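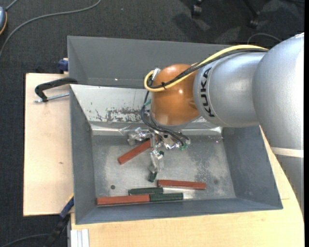 Film & TV > Home Cinema > Projectors > Bundulix 76

Bundulix 76 Home Cinema Projector

The Bundulix 76 is a home projector for people who watch mostly films and want a proper dark-room picture without a ceiling rebuild. It plays 4K discs and streams at their original 24 frames per second, so slow pans look as they did in the cinema.

Picture
The lamp is rated for 4000 hours in Eco mode and is sold separately as a spare. Screen sizes up to 100 inches work well in a normal living room with the curtains drawn. Larger is possible, but the image gets dimmer and we would not suggest it for older black-and-white films. Film mode is the one to start with. Vivid is there for sport and cartoons.

Sound
There is a small speaker inside for trailers and the odd short. For features, connect a soundbar or amplifier through the HDMI or optical socket. If voices run ahead of the lips, change the audio delay in the Sound menu.

In the box
Projector, remote with batteries, power lead, lens cap, printed quick guide. No HDMI cable.

Placement
Shelf, table or ceiling. The ceiling plate is the Zekmont slim bracket, order code 927, and takes four screws. Leave a hand's width clear at both side vents.

Delivery and returns
Sent from our Hindby warehouse. Returns are accepted in the original packing, with the lens cap fitted. The white model is out of stock until August; black is available now.

Page updated March 28, 2024

Gumede Home Cinema, Hindby | Contact us | Delivery | Returns | © Gumede Home Cinema | Back to top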